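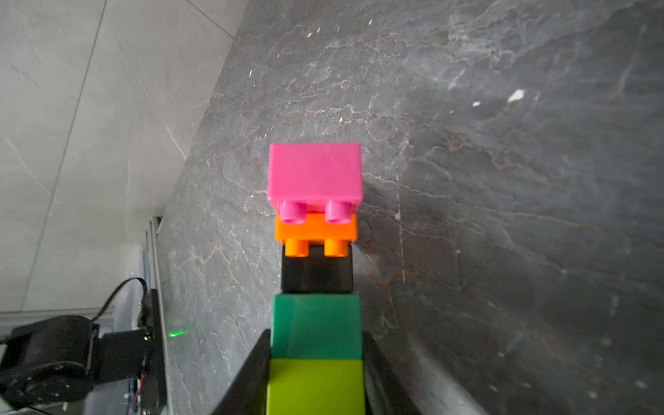

Senan Duggan is late, then he's on the phone, then he wants tea. So we start in the kitchen at Vindthorpe, the shared workshop where he and Éabha Moynihan have been building a two-armed robot they call Hanrahan. Why Hanrahan? "Don't ask. It was on a box of screws."

Éabha does the electronics and most of the code. Senan does metal, cable and, by his own account, complaining. They started in June on the kitchen table at his place and got thrown out of there fairly quickly.

"My housemates were grand about the first arm," he says. "The second arm was the problem. You couldn't get at the toaster."

The job, as they'd explain it to anybody who wanders over, is to get the arms to pick up toy bricks and put them together. That's the lot. No line following, no chess. Bricks off the floor of the pen, one on top of another, and put down again without the whole thing going over.

"People think it's a toy problem and yeah, it is, there's toys in it," says Éabha. "But a brick is horrible. It wants to be lined up nearly perfect before it'll go on, and then it wants a good shove. My arms are bad at lined up and they're bad at shoving."

They began with foam cubes. Foam cubes forgive you everything, she says, and you learn nothing. Then wooden blocks, which was a fortnight wasted. Bricks came from Tadhg Moriarty, whose kids had grown out of them. A bag of all sorts, thick ones and thin ones, no two alike in how tight they grip.

I ask what goes wrong most.

"Upside down," they both say, more or less together.

A brick the right way up has studs and a nice flat side to take hold of. Tip it over and the software, which was trained mostly on tidy bricks, gets notions. For a long while it would close on the rim, lift one corner and let go again. Éabha spent most of a month on that one thing. She moved the grip point, then moved it back, then threw out the recordings and drove the arms by hand for new ones. The current set is 1428 goes. 800 of those have at least one brick lying on its back.

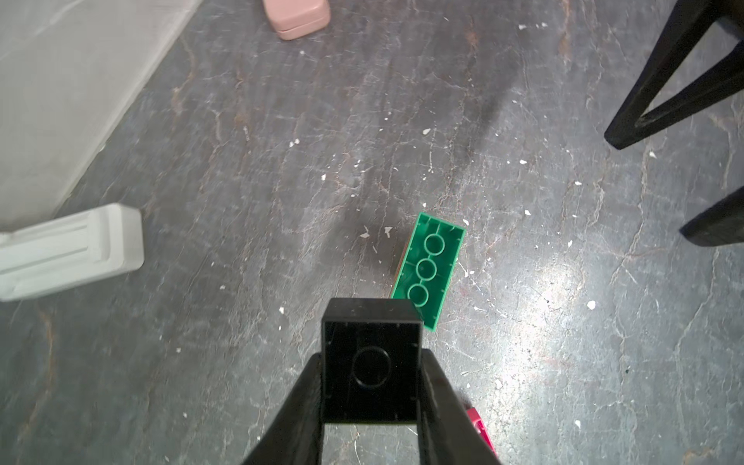

A black brick gripped with its open side up, and a green one lying the same way behind it.

"That's the pair I'd have bet against," Senan says. "Black on a dark floor. I said change the floor. She wouldn't change the floor."

"If I change the floor I've a robot that works on one floor."

"You've a robot that works on no floors."

This goes on for a bit. They're fond of each other, I think. They also keep a shared notebook where every argument gets a line, and who was right. Senan won't let me see the tally.

Money. Neither of them wants to give me a full figure. The motors were the bulk of it, bought in two lots, and the second lot came with different horns so half the brackets had to be redone. The frame is aluminium extrusion, a lot of it offcuts that Ailbhe Mac Mathúna had under her bench. Controller boards are from Clustemik, a one-man outfit who answers emails at three in the morning and is, Éabha says, the only reason any of it runs. They tried a ready-made gripper kit from Ilto as well. Sent it back. Fingers too fat to get in between two bricks lying side by side.

So the fingers are their own. Version 6 now. One to three snapped, four was fine but slippy, five was four with rubber glued on, and the rubber came off and stuck to a brick and the arm carried on as if nothing had happend. Six is thinner at the tip and has a bit of give in it. Senan cut the first few by hand and isn't keen to talk about the state of them.

Does it ever feel like too much work for a stack of bricks?

"Every night," he says. Then he's off again about cable.
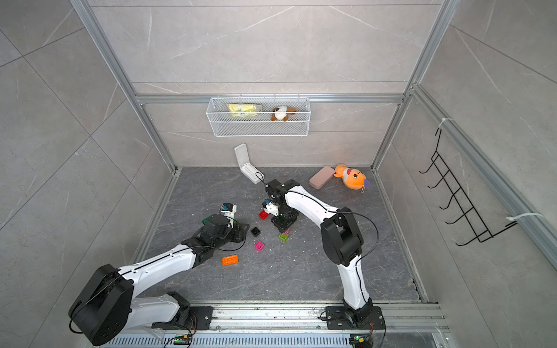
Cable is Senan's subject. He'd talk about it till they lock up. An arm with six joints has a wire going to every one of them and every joint wants to eat its wire, so you leave slack, and then the slack catches on something. He's tried clips, spiral wrap, a sort of sock his mother knitted (really). What he's got now is loops left loose along the outside of the arms, and the rest let hang over the front rail and down. "Looks desperate. Works." Anything that doesn't need to move gets a zip tie, and he'll defend the zip tie against all comers. The black hook rack on the side wall is on with two of them, white ones, one near the top and one lower down with the tail still sticking out. Éabha wants the tail trimmed. He says the minute you trim it you'll want to shift the rack. It's in the notebook, unresolved.

The two arms sharing one rail was her idea. Having them on separate tables meant measuring the gap again every time a person leaned on something, and people do lean. Now both bases bolt to the same length and it stays put. The software still treats them as strangers, mind. Each one has its own patch and there's a strip in the middle where only one is allowed at a time, first come first served. They've had two proper collisions, both before the strip was brought in. One cracked a gear. The other just made a noise that brought Tadhg Nic Giolla in from the wood shop with his ear defenders still on.

He's come round to it since, apparently. He keeps bringing things for it to try, none of them bricks.

What about handing over, one arm to the other? Éabha pulls a face. It's next. It's been next for a while. The trouble is neither arm knows how hard the other one is holding, so you get a tug of war or you get a drop. She has a plan involving motor current, she draws it on the back of my notes and I've looked at it several times since and can't follow it.

"You read how hard the motor's working," she says, slower. "If it's suddenly working harder, somebody's pulling. So let go. That's all it is."

"That's all it is," says Senan, into his tea.

I ask for advice for anyone starting one at home. Senan says buy more motors than you need from the same batch, on the same day, and label both ends of every cable before it goes anywhere near the arm. Éabha says start recording earlier than you think you're ready to. Their first few weeks of runs weren't saved at all, there's just a line in the notebook saying "went ok", and she'd give a lot to have them now.

They don't sell anything and there's no kit. The bracket drawings will go up when Senan has redrawn them so the holes match, which he says is this month. Éabha says write down that he said that.

It's gone ten by now and the heating's off. She wants to do another few goes before they pack up, he wants chips.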